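Pramden has changed its prepaid data plans again. From Tuesday the smallest bundle costs 5 more per month, and the speed drops after 37 GB – before it was up to 600 minutes of calls and no limit on data. 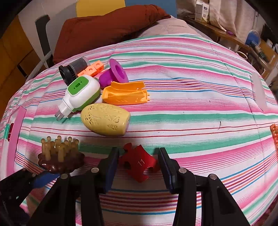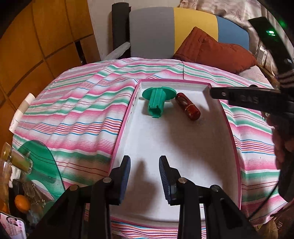 According to Wakana Mizuno, the text message about the change came two days late and did not mention the limit at all. She has asked to move her number to Tasport. Pramden has not answered our questions. Postpaid customers keep their old price.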